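¿Y si la nevera la ordena otro?

Llevo toda la semana dándole vueltas a lo mismo, y la culpa es de una cena del lunes.

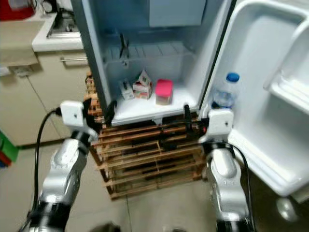

Resulta que mi amiga Séverine Besson, que trabaja en logística y ve máquinas moviendo cajas de la mañana a la noche, soltó entre el queso y el postre que a los robots domésticos les quedaban diez años. Y Florêncio Cunha, que es de los que se compran el aspirador nuevo el día que sale, le contestó que ni hablar, que en tres tenía él uno en casa guardándole la compra. Yo estaba en medio, con la boca llena, y cuando me preguntaron dije que me conformaba con uno que supiera guardar los yogures sin tirar la leche. Se rieron, pero yo lo decía muy en serio.

Porque a ver, ¿alguien se ha parado a pensar en lo que es una nevera? No digo el aparato, digo la tarea. Abres la puerta (que tiene una goma que hace fuerza, y que además gira en arco, o sea que la mano tiene que ir en arco también), la mantienes abierta, metes el brazo en un hueco que tiene paredes, techo y suelo, y dentro hay un cartón, una cajita, un recipiente con tapa rosa, cada uno con su forma y su manera de resbalarse. En la puerta, una botella de agua que cede si la aprietas de más. Y todo eso lo hago yo medio dormida a las siete de la mañana mientras busco la mantequilla.

Una máquina de fábrica lo tiene bastante más fácil. Séverine me contaba que en su almacén hay un brazo que coge el mismo tipo de caja todo el día, del mismo sitio, con la misma luz. Lo llaman Billow, no me preguntéis por qué, allí le ponen nombre a todo. Pues Billow es una maravilla hasta que alguien manda una caja abollada. Entonces se para, pita, y tiene que ir una persona a darle la vuelta. Y yo pensaba: si en mi cocina cada cosa abollada hiciera pitar a alguien, no se podría vivir.

El caso es que me piqué e hice un experimento bastante tonto. Me puse unas pinzas de ensalada en cada mano y me prohibí usar los dedos para nada. Objetivo: vaciar una balda de la nevera y volver a llenarla. Puse el cronómetro del móvil. Con las manos había tardado menos de un minuto. Con las pinzas tardé 17 minutos, y eso que me hice trampa con un limón.

Cosas que aprendí con las pinzas:

Los cartones van bien si los coges por el cuerpo, pero con el pico de arriba no hay manera, se doblan y giran.

Los botes con tapa son traicioneros. Yo cogí uno por la tapa y la tapa se vino conmigo, el bote no. Era gazpacho. No quiero hablar del gazpacho.

La botella de agua es lo peor. Si aprietas poco se escurre y si aprietas mucho se hunde y también se escurre.

Y lo que no me esperaba: lo que más echaba de menos eran los dedos, pero no para agarrar, sino para notar. Cuando coges un cartón de leche sabes al instante si está lleno o casi vacío, y sin pensarlo ajustas la fuerza. Con las pinzas no notaba nada hasta que la cosa ya se estaba cayendo. Florêncio dice que eso se arregla con cámaras y con mucho entrenamiento, que el robot aprende a mirar lo que nosotros tocamos. Puede ser. Me mandó un montón de vídeos, y los he visto todos (¡todos!, 16 vídeos en una tarde de lluvia, que alguien me dé una medalla). En la mayoría sale una cocina impecable, un par de cosas muy separadas en la balda y un robot que va despacito, despacito. En casi ninguno hay un tupper encima de otro tupper encima de una lechuga. O sea, no es mi nevera.

Pero tampoco quiero ser la ceniza de la cena. Hace unos años esos vídeos no existían, o existían y daban pena. Ahora ves unas pinzas que se acercan a una balda, dudan un poco, corrigen y se llevan el cartón. Y a mí me emociona un poco, lo confieso. Me pasa como cuando mi sobrino aprendió a comer solo: medio plato en el suelo, pero qué cara de concentración.

Si me preguntáis qué tareas le daría yo ya a una máquina, creo que empezaría por las que no se rompen. Recoger calcetines. Llevar la ropa sucia al cesto. Meter latas en un armario, que una lata aguanta lo que le echen. Para los huevos me esperaría. Para las copas de mi abuela me esperaría a la siguiente reencarnación.

Luego está el dinero, claro. Florêncio está apuntado a la lista de espera de un cacharro que se llama Dusidari, que promete ordenar la cocina por una cuota de 232 euros al mes. ¡Al mes! Le dije que por eso iba yo a su casa a colocarle los yogures, con pinzas y todo. Séverine preguntó si incluía fregar el gazpacho y ahí se acabó el debate, porque nos dio la risa tonta.

También me quedé pensando en las prisas. En el taller donde Séverine empezó (Millet, hacían muebles de cocina) una máquina lenta era una máquina que se devolvía. En casa me da un poco igual. Si me voy a trabajar y al volver la compra está guardada, por mí como si ha tardado cuatro horas. Bueno, con los congelados no. Con los congelados sí que tenemos un problema.

Mañana repito lo de las pinzas, pero con el lavavajillas, que tiene las cosas mojadas y el cajón de los cubiertos. Si tenéis ideas para otras pruebas, dejadlas en los comentarios. Lo de doblar una sábana bajera ya me lo ha propuesto mi madre y la respuesta es no.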